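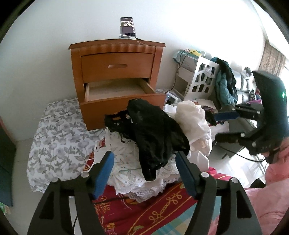

Two grippers, one nightstand, and a bed with plenty on it.

About Prendex

Prendex teaches machines to do chores. More exactly, we collect the hand movements that chores are made of, using grippers that people hold and work themselves, and we pass those movements along to companies building robots for the home. We started in Flurnthorpe with 19 borrowed pillowcases and a great deal of confidence. We still have most of the pillowcases.

The company was founded by Valbona Stojanović, who spent years programming welding arms and wanted to work on something harder. She picked laundry. A car door arrives at the same spot in the same shape every time, and a sleeve has never done that for anyone. Damir Popescu joined soon after to run the recordings, and he is the person to write to if you want to come and see us.

The open house

Every July we open up for an afternoon and let people watch. Last summer 51 visitors came through Prokirgate, our building by the old tram depot, in groups small enough to fit around a bed. Most had come expecting a robot with a face. What they got was people with grippers, picking through a pile of clothes next to an open drawer and thinking hard about lace.

Lace is a favorite of ours. It folds over on itself, it has holes in it, and a foam-padded finger has opinions about both. Visitors tend to find this funny until we hand them a gripper. The afternoon's best attempt at folding a single T-shirt took a retired surgeon four minutes, and she asked to have another go.

The demonstration lasts 20 minutes and covers three jobs:

Picking one garment out of a heap without bringing its friends along
Laying it flat, or flat enough
Getting it into a drawer and closing the drawer - people forget the second part, and so do robots

After that there is coffee, and Damir answers questions. The most common one is whether our own closets are tidy. He has asked us to say on this page that he would prefer a different question.

Why bedrooms

We are often asked why we don't work in a clean lab with a bare table and a gray T-shirt. We did, for the first year, and got very good at gray T-shirts. Then our first client, Nedeljković, tried the results in a furnished bedroom, and we had a long and educational phone call. These days we practice among nightstands, bedspreads, curtains and cables, with clothes that come in more than one kind. Our library holds 3,029 recorded folds, a fair number of them bad. The bad ones are labeled and kept. Clients ask for them more often than you might think.

Visiting us

The next open house is in July, from 2 p.m. Places are free, but you do need to book. Children are welcome and usually better at it than their parents. School groups can come at other times of year if a teacher writes to Damir first.

Bring a garment if you like. Fitted sheets will be left at the front desk and returned to you on the way out.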